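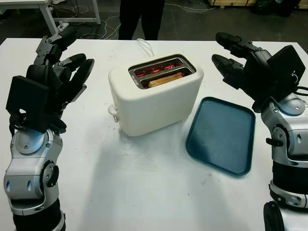 Toast first, then your questions.

Frequently asked questions about the Erley Home closing sale

Hi, I'm Nii Bonsu, and I've run the Erley Home website for longer than I care to admit. My inbox has been a bit wild ever since word got out that our stores are shutting, so I'm putting the answers in one place. Last updated 17 May 2023.

Are all the stores really closing?

Yes, I'm sorry to say. Derkow closes first, then Atinga, and the big one at Pemitwood stays open longest because most of the leftover stock is being trucked there. When a store has its last day settled, I'll put it at the top of the store page and there'll be a sign on the door. Please don't go by the dates floating around on the neighborhood groups, I've seen three different ones for Derkow alone!

Is the website closing too?

No! The name and the website have been sold together to a new owner, and the plan is to keep going online only. You'll see the same address and the same login. The new owner isn't taking on any of the stores.

I have a gift card. Is it still good?

It is, in any store that's still open, and on the website until the end of October. After that it's worth nothing, so dig through your kitchen drawers now. You can use up to 2 cards on one order online. In the stores there's no limit, the registers just take them one after another. We can't swap a card for cash (I know, I asked about that myself).

Can I return something I bought before the sale started?

Yes, with your receipt, for 37 days from the day you bought it. If your local store has already closed, take it to one that hasn't, or mail it back using the label on your account page. The label is free.

And something I bought in the sale?

Sale items are final. The one exception is anything that turns out to be faulty, and for that you write to me with your order number or a photo of the receipt and I'll get it sorted.
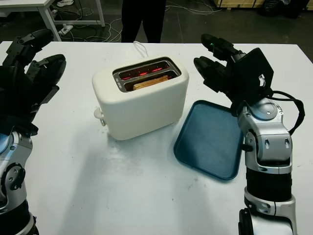

Toaster and tray. Small kitchen appliances follow the same return rules as everything else.

What happens to my warranty?

If the warranty came from the maker, nothing changes, you deal with the maker just like before. If you paid extra for our own Erley Care plan, the new owner has agreed to honor it until it runs out. Keep the paperwork! We have scans of most of the plans but the older ones from Atinga were kept in binders, and I wouldn't want to bet your dishwasher on a binder.

I ordered a couch and it hasn't come. Should I worry?

I get this one more than any other. There were 600 furniture orders open when the closing was announced and they're all being filled. You'll get a call to set up delivery. If your phone number has changed, update it in your account, and please check your voicemail too (so many full voicemail boxes, you wouldn't believe it).

Do my loyalty points carry over?

They do, but you have to move them yourself. Log in, click on Points, and hit the Move button. If you have more than 2000 points the button will make you do it in two goes, which is a quirk of the old system and nothing you've done wrong.

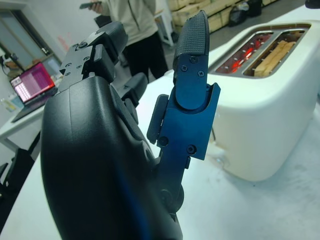 Close-up of a hand, fingertips up.

Can I buy the shelves and display cases?

You sure can, and people are! Fixtures get tagged in the last stretch before each store closes. You pay at the register and haul it off yourself, so bring a truck and a friend. Mannequins from Pemitwood are already spoken for, please stop asking me.

Will prices keep dropping?

Usually, yes, but I don't set them and I don't get told ahead of time. If you love it and it's the last one, I'd grab it.

What about the people who work there?

Thank you for asking, lots of you have. Everyone in the stores has had their notice, and a few are moving over to the online side with me. Be nice to them at the register, it's a long day.

My question isn't on here.

Use the contact form and put your store's name in the subject line. I read all of them, mostly in the mornings.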